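Department of Mechatronics
Handling Systems, Unit 5: Dropped Items and Recovery Faults
Course handout prepared by Parvathi Bhat. Issued 22 January 2018.

Purpose of this unit

Students have so far treated a grasp as a single event: the fingers close, the item is held, and the arm moves. This unit considers what happens when the item leaves the fingers at the wrong time and the controller does not know it. The case for study is the fault recorded on the Samow picking cell in July, during the long run supervised by Esther Simiyu.

Background to the case

The Samow cell moves small labeled packets from a feed tray to a sorting rack. The run was planned for 3000 cycles. The arm carries a two-finger gripper and a wrist camera, and the task software is the Dirkik sequencer used in the earlier units. At the time of the run, the sequencer confirmed a grasp by one test only: whether the fingers had stopped before reaching the fully closed position.

Sequence of the fault

At cycle 400 the fingers closed on the edge of a packet. They stopped short of full closure, so the grasp was confirmed. The packet slipped out during the transfer move and fell to the floor. The sequencer did not repeat the grasp test after the lift. It completed the place motion with nothing in the fingers and recorded the cycle as a success.

The more serious error followed. A recovery routine, left enabled from an earlier exercise, found the packet by its label and sent the arm toward the floor. The routine had no height limit of its own and relied on the limits of the main program, which do not apply while a recovery move is active.
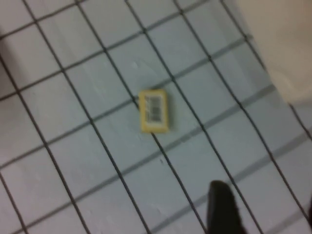 The arm was stopped by the operator with the emergency stop. No person was hurt and no part of the cell was damaged. The event is nevertheless classed as a safety matter under the laboratory rules - an arm had left its approved working area under automatic control.

Findings

The review identified two separate faults. The first was the weak grasp test. Finger position shows that something is between the fingers at one moment; it does not show that the item is held well or that it remains held. The second was the recovery routine, which could start a move that the main program would have refused.

Students should note that the first fault would have produced a wrong count and little else. It became a hazard when combined with the second.

Corrective measures

The grasp test is now repeated after the lift and again before the place motion. If either test fails, the cycle is recorded as a drop and the arm holds its position. Automatic recovery below the tray surface has been removed. Dropped items are collected by hand, with the cell stopped and the gate open.

A proposal to slow the transfer move by 20 percent was considered and set aside, as it would not have corrected either fault.

Preparation for the laboratory session

Read the Mwaipopo notes on motion limits before attending. Each group will draw a state diagram of the original sequence and mark the point at which the drop could first have been detected. Groups using the Jendard gripper should also state how its force reading would change the grasp test.

Written answers are to be handed in at the start of the session.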